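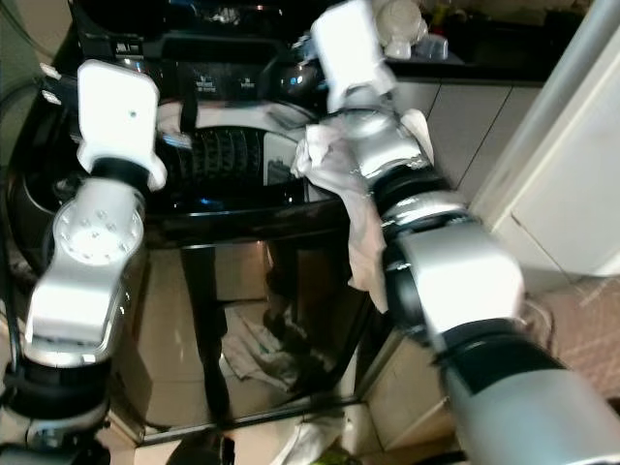
Bon, je m'y suis mise. Le gros appareil noir du séjour (four ? lave-linge ? les gens qui passent chez moi se trompent une fois sur deux, et je les laisse deviner) avait une façade dans un état lamentable. Le noir brillant, c'est superbe en magasin, et puis on vit avec ! Une trace de doigt, un rayon de soleil qui tombe dessus en biais, et on ne voit plus que ça pendant tout le petit déjeuner.

Ma première erreur, il y a 4 ans, c'était l'éponge. Côté vert, oui, je sais. J'étais pressée, j'attendais du monde, et j'ai fait une série de micro-rayures en arc de cercle que je retrouve encore le soir sous la lampe. Depuis, je ne travaille qu'au torchon blanc. Pourquoi blanc ? Parce qu'on voit la crasse venir dessus, et qu'un torchon de couleur m'a un jour laissé des peluches bleu marine partout sur un panneau de commandes. Une horreur à enlever, il m'a fallu un pinceau.

Mon paquet vient de chez Hevgate, 23 euros le lot, je trouvais ça cher et j'ai changé d'avis au troisième lavage. Je les lave à 60, sans adoucissant surtout (l'adoucissant graisse les fibres et après ça fait des voiles, vous pouvez frotter jusqu'au soir), et je les plie en quatre, pour avoir toujours une face propre à retourner.

Ensuite l'ordre, parce que j'ai beaucoup tâtonné. Je commence par le haut, le bandeau avec les petits symboles, chiffon à peine humide et l'appareil éteint. Là-dessus je ne vaporise jamais rien directement ! Je mets le produit sur le torchon, je passe, je sèche tout de suite. Puis la façade, en grandes bandes verticales, et je finis par l'intérieur et les joints, avec un deuxième torchon qui ne remontera plus jamais sur le noir de la journée. Les joints, c'est long et c'est moche, j'y vais avec le coin du tissu enroulé autour du doigt.

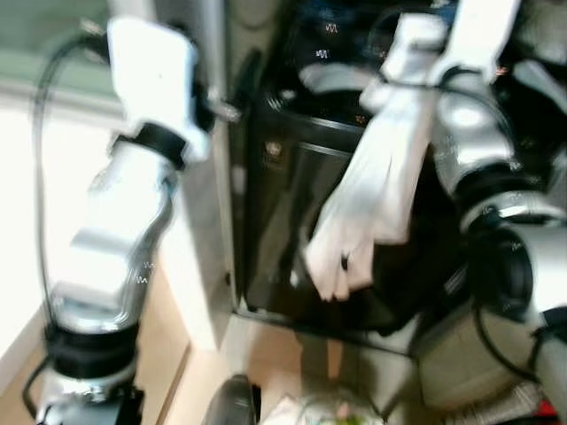 Est-ce que le vinaigre blanc abîme une façade noire brillante ?

Très dilué et essuyé aussitôt, il ne m'a jamais posé de souci sur la façade, mais je ne le laisse pas stagner sur les joints en caoutchouc et je regarde d'abord ce que dit la notice.

J'ai aussi essayé le spray Muvesia qu'on m'avait chaudement recommandé. Ça sent bon, une odeur de figue un peu verte, mais il faut repasser deux fois pour enlever le film, alors il est reparti sous l'évier. L'eau tiède avec une goutte de liquide vaisselle fait le même travail, et je garde la figue pour les jours où je reçois.

Le parquet, lui, attendra. Il est clair, il pardonne presque tout, et j'avais les bras en compote au bout de 17 minutes. Je vous raconterai la prochaine fois mes essais de savon noir, il y a eu un petit drame près de la fenêtre.

Contact | © 2019 Le carnet de Plerkcombe | Retour en haut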